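Enregistrer une démonstration à deux pinces : décrocher la casquette

Cette fiche s'adresse aux membres du club Hidura qui préparent l'exercice du portemanteau. Elle suppose que vous avez déjà fait la fiche sur l'appairage des pinces. Version revue en novembre par Kalkidan Derese.

Ce qu'il vous faut
Les deux pinces à main, chargées
Le portemanteau à crochets courbes
Une casquette
L'ordinateur du club avec le logiciel Bisht ouvert

1. Préparer le poste
Placez le portemanteau près de la fenêtre, à une longueur de bras du mur. Baissez le store en partie si le soleil donne sur les marqueurs. Rangez la chaise et le tabouret sur le côté pour pouvoir tourner autour du pied.

2. Vérifier les pinces
Allumez la gauche, puis la droite. Attendez que les deux voyants soient verts. Ouvrez et fermez chaque pince 5 fois en regardant la courbe d'ouverture dans Bisht. Si elle reste plate, rebranchez le câble et recommencez.

3. Se mettre en position
Tenez-vous face au pied, les avant-bras devant vous, les pinces à hauteur de la casquette. Lancez l'enregistrement avant d'avancer les mains.

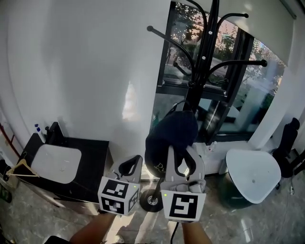 Approchez lentement, les deux pinces en même temps. La première saisit le bord de la casquette, la seconde dégage la sangle. Ne tirez pas vers vous tant que la sangle est encore prise : le pied bascule facilement. Une fois la casquette libre, marquez un temps d'arrêt d'une seconde, puis raccrochez-la et reculez les mains.

Si la casquette tombe, arrêtez l'essai et notez « chute » dans le tableau. Ces essais sont conservés dans un dossier à part.

4. Contrôler la vue de la pince
Avant de passer à l'essai suivant, ouvrez la vidéo prise depuis la pince. La casquette doit rester visible au début du mouvement. Une image très courbée sur les bords est normale avec cet objectif. 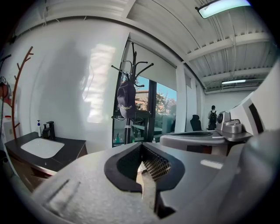 Vue depuis la pince, avec la casquette sur le portemanteau devant la fenêtre.

5. Nommer et déposer les fichiers
Utilisez vos initiales, le mot « casquette » et le numéro de l'essai, sans accent ni espace. Chaque binôme doit rendre 11 essais complets. Déposez-les dans le dossier Tranmont, puis prévenez Omid Tehrani ou Ebise Gebretsadik, qui lancent la vérification à 18 h.

Problèmes fréquents
Voyant éteint en cours d'essai : batterie faible, changez-la et refaites l'essai entier.
Marqueur perdu : votre poignet est trop tourné, gardez le motif bien dégagé.
Deux vidéos décalées : relancez la synchronisation dans Bisht, menu Outils.

Fiche suivante : plier une serviette à deux pinces.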